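# How a Robot Learns to Pick Up Clothes

*Zamholm Science Pages, Machines and Motion, January 2025*

A robot arm does not know what a shirt is. It has motors, joints and a gripper, and each motor can be told to turn by a certain amount. If you want the arm to pick something up, you must find a way to tell every motor what to do, many times each second.

One way is to write all the instructions as a computer program. This works well when the object is hard and always in the same place, such as a metal block on a stand. It works badly for clothes. A jumper dropped on the floor can land in so many shapes that no programmer could list them all.

Another way is to show the robot. A person does the task with the robot's own arms, and the computer stores every movement. This is called **demonstration**.

## Two ways to show a robot

**By hand.** The person takes hold of the arm and moves it. The motors are set so that they do not push back. Inside each joint is a sensor that measures its angle, and the computer writes the angles down.

**By remote control.** The person does not touch the working arm. They move something else - a joystick, a handheld controller or a second, smaller arm - and the working arm copies the movement. The long word for this is **teleoperation**. "Tele" comes from a Greek word meaning "far off", as in "telephone".

Remote control has one advantage for clothes. The person's hands stay out of the way, so the cameras see only the arms and the cloth.

## The work area

Clothes are a common practice task, and they can be tried in quite a small space. Two arms are fixed to one metal rail so that the distance between them never changes. If an arm slid sideways by even a few millimetres, the stored movements would no longer match.

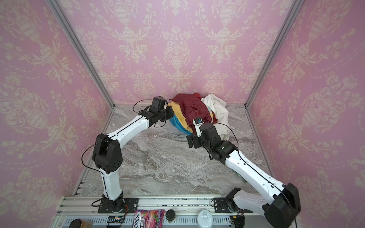

*Two arms on a shared rail, with a heap of clothes within reach. A small camera sits near the tip of the right-hand gripper.*

Each arm is a chain of stiff parts called **links**, connected by **joints**. You have the same arrangement. Your upper arm and forearm are links, and your elbow is a joint. The gripper takes the place of a hand, but it has only two fingers, and they can only open and close.

## What gets stored

One showing of the task, from start to finish, is called an **episode**. In the Udero exercise, which is used in our school workshops, an episode lasts 25 seconds. During that time the computer stores 3 kinds of information:

- the angle of every joint
- how far each gripper is open
- the pictures from the cameras

All of it is marked with the time. The computer can then match each picture to the position of the arms at that moment.

## Why put a camera near the gripper?

A camera fixed above the work area sees everything, but from a distance. The arm may also block its view just when the fingers reach the cloth. A camera near the gripper travels with it and gets a close view of folds and edges. 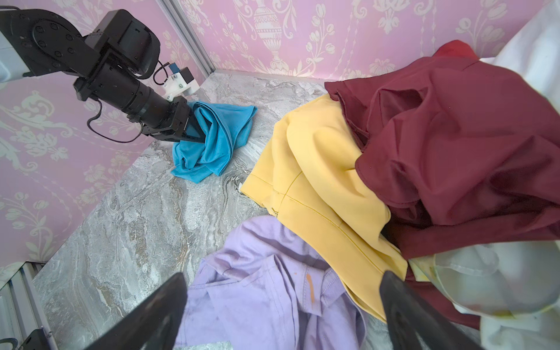 *A view from near one gripper, whose open fingers are at the bottom. The other gripper has hold of the turquoise cloth.*

Cloth is difficult because it bends everywhere. Look for the place where the fingers pinch the turquoise cloth. The material is twisted there, and the rest of it spreads over the floor in loose folds. The yellow and dark red clothes beside it overlap, and it takes some care to see where one stops and the next begins. You can do this easily. A computer has to learn it from many pictures.

## How many times?

Once is not enough. If the robot saw a single episode, it could only repeat those exact movements, and the next heap would be a different shape.

The person therefore repeats the task with the clothes in new positions. The first Udero set had 354 episodes. The larger Dender set, begun in September, is planned to reach 3000. A program then searches the episodes for patterns that link what the cameras saw to how the arms moved. This step is called **training**.

## Try it yourself

You need a friend, a sock and a table.

1. Put the sock on the table and close your eyes.
2. Hold out one hand with only your thumb and first finger ready to pinch.
3. Your friend gives instructions: left, right, forward, back, up, down, open, close.
4. Stop when you have lifted the sock.
5. Drop it and start again. Compare the two lists of instructions.

## Words to know

**Demonstration** - showing a robot a task so that it can be stored.

**Teleoperation** - moving a robot by remote control.

**Episode** - one complete showing of a task.

**Training** - finding patterns in many episodes.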